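ok Clerkport theater people. just got home from the new play at the Paredes and I have Thoughts. thread, sorry in advance

it's called Stonunberg. two acts, one intermission, and it runs the whole month of September. I went in knowing zero. would recommend doing the same but also I'm going to talk about it so mute me if you want

no big spoilers. set in a border town in the year 2055 and a family is trying to keep a train station cafe open after the trains quit stopping. that's it. that's the plot. and I was leaning forward the entire second act

the sister is the part everyone will talk about. she gets a speech on the phone with the rail office, on hold mostly, reading her claim number over and over – 2318, 2318, 2318 – and the first time people laughed. third time you could hear the seats creak

the seats do creak btw. the Paredes is an old room. holds 100 if everybody is friendly. bring a sweater, the AC points right at rows A and B

sound design!! there's a train you hear once in act one, far off, and then you spend an hour waiting to hear it again. not telling you if you do
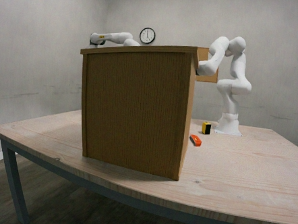
what didn't work for me: the dream bit after intermission. goes on too long and the blue lights make it hard to see faces. the woman next to me checked her program like she'd missed a page. same

also the dad's accent comes and goes. by the end he'd settled down and I stopped noticing so maybe it was just nerves, it was early in the run

company is Pliltska, if you saw their winter show (the one with the two lighthouse keepers) this is less funny and alot better. same director I think? didn't keep my program, somebody correct me

they sing in it too, should have said that. 3 songs, no mics, one guitar. the last one is a round and the cast walks up the aisle doing it and I got a whole verse about soup sung directly at my head

tickets: pay what you can at the matinees, you have to show up at the box office in person for those. doors at 1:30, line starts way before. evening shows are regular price and the back half of the run was still wide open when I looked

parking – don't use the lot behind the bank, they tow. street is free after 6. or the bus lets you off right across from the theater and that's what I did

oh and the lobby bar is cash only still. in this day and age. I had a ginger ale I paid for in quarters

if you've got a teenager who likes plays I'd bring them. some swearing, one slap, nothing else realy. my niece would love it and I'm going back with her before it closes, probably a matinee

somebody just asked me if it's sad. yeah. kind of. I laughed more than I cried but I did sit on the bus with my coat over my knees and miss my stop

Contact | © Clerkport Stage Chat | Back to top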